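Garder ou supprimer les vieux billets « lien du jour » ?
Forum des carnetiers > Archives et migration
Sujet ouvert le 2 juillet 2025

hildegard_hamann
Bonjour à tous. Je tiens un blog personnel depuis 2009 : politique locale, lectures, et pendant longtemps un lien et une vidéo par jour. Nuveo ferme ses vieux comptes, donc je passe chez Fladent. L'export est fait et il contient 2 092 billets. Une bonne partie tient en une ligne, avec un titre, un mot-dièse et une adresse qui ne répond plus.

J'ai passé le vérificateur de liens de Fladent dessus. Il me sort 487 adresses mortes, et encore, il ne regarde que le premier lien de chaque billet. Les vidéos sont les plus touchées, les chaînes ont été fermées ou renommées. 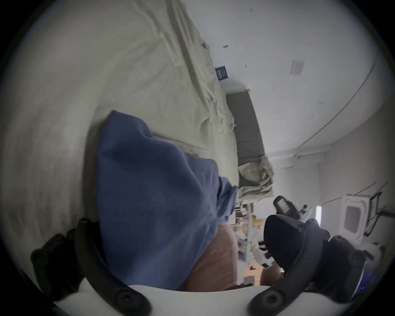 Je vois trois possibilités. Tout importer tel quel, erreurs comprises. N'importer que les billets qui ont un vrai texte, c'est-à-dire les comptes rendus de conseil municipal et les notes de lecture. Ou bien regrouper les liens par mois, sur une seule page chaque fois. Je penche pour la deuxième. Est-ce que quelqu'un l'a fait et l'a regretté ?

pascal_w
Fait en 2021, regretté six mois plus tard. J'avais supprimé tous mes billets courts. Or plusieurs de mes longs articles y renvoyaient (« comme je le signalais hier »), et le lecteur tombait sur une page introuvable. De plus un billet d'une ligne sur un ministre, avec la date, ça garde la trace de l'humeur du moment. Un article repris après coup ne le fait pas.
Importe tout.

Rizwan Magsi
Pas d'accord avec Pascal. Un lien mort sans commentaire n'a pas de valeur pour un lecteur. « Vidéo du jour », puis rien : que veux-tu qu'il en fasse ? J'ai gardé 179 billets sur environ 2 000 et mon blog est redevenu lisible. La recherche interne renvoie enfin des articles.
Le reste est dans un fichier chez moi, je l'ouvre deux fois par an.

pascal_w
Tu l'ouvres deux fois par an, donc il te sert. Tes lecteurs, eux, ne peuvent plus.

Rizwan Magsi
Mes lecteurs ne me l'ont jamais demandé.

oiling_kan
Je suis entre les deux. Chez moi les billets courts sont toujours en ligne, mais hors de la page d'accueil et hors du flux RSS. Les anciennes adresses fonctionnent et personne n'est noyé. Sur Fladent ça se fait avec le statut « archivé ». Je mets ma façon de procéder, à adapter.

1. Importer l'export complet sur un blog d'essai, en privé. Ne pas toucher au compte Nuveo tant que ce n'est pas vérifié.

2. Contrôler les dates. L'import lit parfois le mois et le jour à l'envers, et on se retrouve avec des billets d'avril rangés en janvier. Il y a une case « format de date » sur le deuxième écran, à régler avant de lancer.

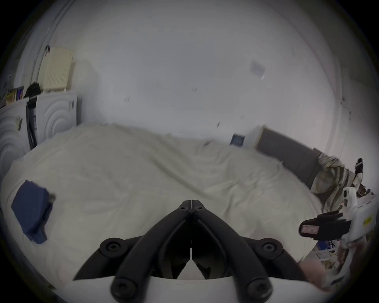
3. Trier par longueur. Dans la liste des billets, colonne « mots », tout ce qui fait moins de trente mots est coché d'un coup. Décocher à la main ceux qu'on tient à laisser en avant.

4. Passer la sélection en « archivé ». Les mots-dièse sont conservés, mais il faut reconstruire l'index ensuite, sinon les pages de mots-dièse restent vides.

5. Pour les liens morts, chercher une copie dans une archive du web. Je ne le fais que pour les articles de fond, le reste garde son adresse d'origine en texte simple, sans lien. 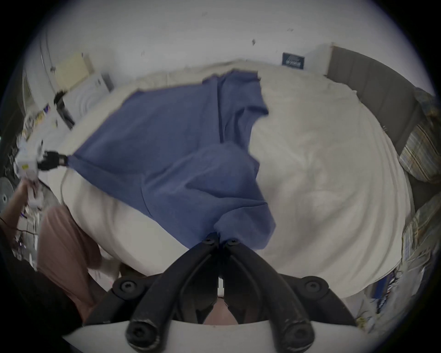 6. Redirections. Hollmann a publié un petit script qui fabrique la table à partir de l'export. Il ne gère pas les accents dans les adresses, je les ai corrigés à la main.

hildegard_hamann
Merci Oi-ling, je ne connaissais pas le statut « archivé ». Est-ce que les billets archivés restent visibles pour les moteurs de recherche ?

oiling_kan
Oui par défaut. On peut le désactiver, mais seulement pour tout le lot.

Nisha Grewal
Un point dont on n'a pas parlé : ce qu'on a écrit sur les gens. Quand je tenais une chronique quotidienne, je traitais facilement un élu de menteur en une ligne, sans développer. Sorti du contexte, dix ans après, ça passe mal et ça peut même poser un problème juridique. J'ai relu les miens avant de migrer vers Ukine et j'en ai retiré plusieurs. Je conseille au moins une recherche sur les noms propres.

pascal_w
Retirer ce qu'on a écrit sur un élu parce qu'il a mal vieilli, je trouve ça gênant pour un blog politique. On ajoute une note datée en dessous et on laisse le texte.

Nisha Grewal
Pour une opinion argumentée, je suis d'accord. Pour une insulte, la note n'apporte rien. Et un conseiller municipal de village n'est pas un ministre.

Rizwan Magsi
D'accord avec Nisha.

hildegard_hamann
J'ai fait l'import d'essai cet après-midi. Les dates étaient bien inversées, donc j'ai tout effacé et recommencé avec la bonne case. Je vais archiver les billets courts et relire ceux où je nomme quelqu'un de la commune. Pour les vidéos je n'ai pas décidé. Pascal, tes notes datées, tu les mets dans le billet ou en commentaire ?

pascal_w
Dans le billet, en bas, en italique. Les commentaires ne suivent pas toujours à l'export.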